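## Budgeting for a sorting cell

I get asked about money more than anything else, so I'll start there. 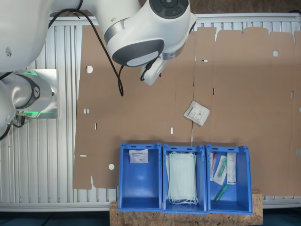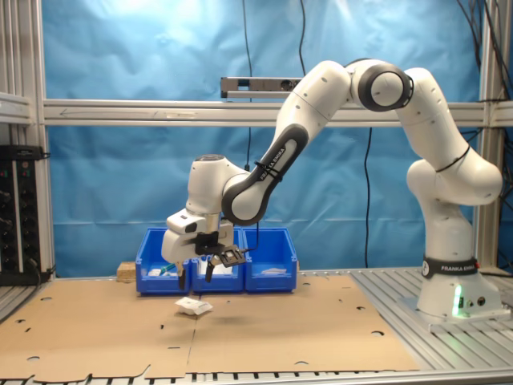
## What should I buy first?

The arm, then the table. Bins are cheap - I paid 125 for ours from Clondon, and the table frame came to 3,523.

## Do I need a fancy work surface?

Nope! We laid flattened cardboard over the aluminum and put the savings toward cables (608, ouch).

## How many spare grippers?

I'd budget for 2.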